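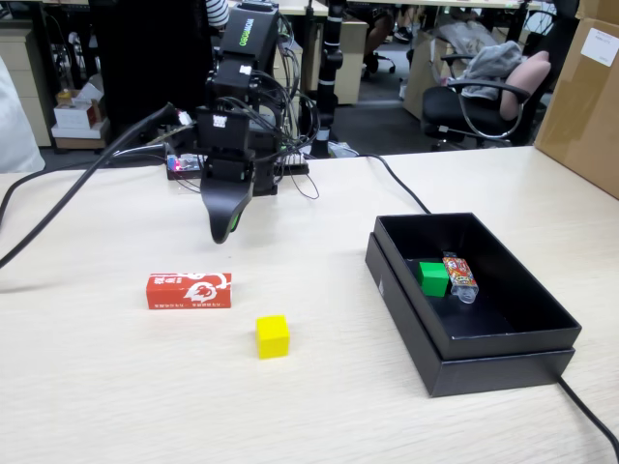 Reusing two-piece gift boxes as desk trays – lid under or lid off?

kneath_nia
Posted 9:12 pm
I've been trying to get the small stuff off my work table and into something with sides. I have a stack of those rigid gift boxes with a lift-off lid, mostly black ones. Right now I'm using one with the tray part sitting inside its own lid, so the lid works as a second base. It saves finding a place for the lid, but the whole thing takes up more of the table.

Does anyone else do it this way, or do you just throw the lid out? Also, small bottles. Do you lay them down or stand them up? My boxes are shallow.

tcraddock
Posted 9:30 pm
Lid under. If you throw the lid out you can't close the box when you want to move it. I've kept mine like that for four years and the corners are still fine.

Bottles go lying down in a shallow box. Standing up they fall over when you pull the box toward you.

Iestyn R
Posted 9:41 pm
I'd go the other way. The lid makes the outside bigger and you get a thin gap between the two walls that fills with crumbs and pencil shavings. I put my lids flat on a shelf, all in one pile, and write the matching number inside with a marker.

On bottles I also disagree. Anything with a liquid in it should stand up. I had a bottle of stamp ink lying on its side in a tray and it leaked into the cardboard. The tray was ruined and the ink had gone through to the desk. If the box is too shallow, use a taller box.

tcraddock
Posted 9:48 pm
Ink is a different thing. I'm talking about bottles with a proper screw cap that's done up tight.

Iestyn R
Posted 9:50 pm
Mine had a screw cap.

rhodri_t
Posted 10:05 pm
Some practical points from doing a whole craft room this way.

Put a piece of felt in the bottom. Loose blocks and bottles slide every time the tray moves and felt stops most of it. I cut mine from a roll of Pravinwood felt, the 4 mm one, and didn't glue it, so it can be lifted out and shaken.

Black boxes show dust. Wipe them with a dry cloth. A damp one leaves marks on the paper covering and they don't come out.

Don't stack open trays. I did it once and the top one bowed in the middle.

kneath_nia
Posted 10:16 pm
Thanks, the felt is a good idea. I do have things sliding around.

Next question then. What do you do with the items that are too big for the tray? I've got some flat boxes that don't fit in anything, and a few colored cubes from a sorting game. The cubes fit but they never all seem to be in there at the same time.

tcraddock
Posted 10:22 pm
Flat boxes go on edge like books, with something heavy at each end. Cubes get their own tray. Don't mix them with bottles or you'll be digging for one or the other.

HuwHopkin
Posted 10:40 pm
I don't agree that everything needs its own tray. I went that route and ended up with 15 trays and no table. Now I have one for whatever I'm using that day and it gets emptied at night. Mixed is fine if there are only a few things in it. You can see what you've got by looking down at it.

For the big stuff I keep a brown moving box on the floor. It isn't pretty but it's quick. Anything that has been in the moving box since December and hasn't come out goes to the charity shop.

rhodri_t
Posted 10:51 pm
The one tray idea works if you really do empty it. I never did.

Iestyn R
Posted 10:58 pm
Same here. Mine turned into a junk drawer without the drawer.

If you want something better than gift boxes, Stikano makes a deep tray with no lid at all. I bought two from the Storcombe market. The sides are high enough for a standing bottle. They're heavier than they look, so I wouldn't put them on a high shelf.

kneath_nia
Posted 11:07 pm
I'd like to use up what I have first. I think I'll try felt in one black box with the lid under it, keep the cubes on their own, and stand the bottles in an old mug for now.

tcraddock
Posted 11:11 pm
A mug works. Put the ones you use most in front.

Iestyn R
Posted 11:13 pm
Mug is good. Still say lose the lid.

HuwHopkin
Posted 7:35 am
Check the felt fits before you cut all of it. The tray part is smaller than the lid and I measured the wrong one the first time – had to trim every piece.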